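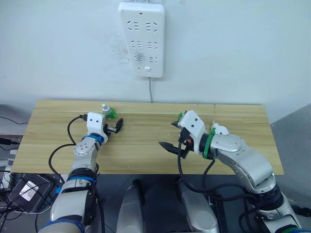

Most of the argument over grippers is conducted in newtons. Stroke, closing force, repeatability, price. I have sat through enough of these comparisons to think the list is incomplete, and that for two-arm cells it leaves out the property that decides whether the cell works: how much room the gripper takes up when its twin is trying to reach the same part.

The usual test is run on one arm. A single object is placed in clear space, the arm comes in from its best side, and the fingers close. We ran the two-finger Driteo that way in May and logged 1866 attempts, of which 1583 held through the lift. The Bednarek gripper did slightly worse on the same parts. On that basis the Driteo won, and the purchase request was half written before Gwenllian Foulkes asked what either figure said about a bottle with a second hand coming at it from the other side.

The answer is very little. With two arms, the approach angle is no longer free. Each wrist has to leave a corridor for the other. The housing matters, because a boxy body a hand's width behind the fingertips will meet its opposite number before the fingers do. The cable matters more than any vendor drawing admits. A loop that stands clear of the housing in the home pose goes somewhere else when the wrist rolls, and the planner has no model of it. Of the failures we traced on the two-arm task, 37 were cable or housing conflicts. Grip force was adequate in every one of those.

Small bottles on a tabletop are a good test for this. They are light, they stand upright, and they tip if one finger arrives early.
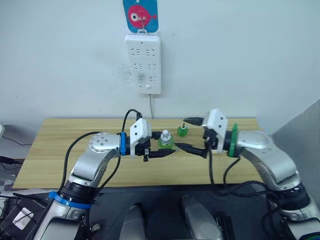

Both grippers at the bottle, the right one's fingers spread, with the small green object to its right.

Eifion Wynne disagrees with me, and his case deserves stating. He holds that interference is a controller problem. Give the Urkevness controller an accurate collision body for each wrist, stagger the approaches, and any reasonable gripper will do. He is right that staggering helps. We delayed the second arm by 6 tenths of a second and the worst collisions stopped. But a delay is paid on every cycle, and a collision body padded to cover a moving cable makes the planner refuse poses that are in fact safe. The hardware defect has been moved into the cycle time, where it is harder to see and gets blamed on software.

I would also drop the habit of quoting one success rate. A grasp that holds in a wide open pose and a grasp that holds with another set of fingertips close by are different results and should be reported in different columns. Kimaslow's data sheets come closest to this: they give the swept volume of the gripper with its connector attached. I would like the same from the others, with the cable at its minimum bend radius.

Until then, the test can be done in house. Mount both units, put one part between them, and record the smallest angle between the wrists at which both can still close. It takes an afternoon. The purchase request is on hold until we have that number for the Bednarek.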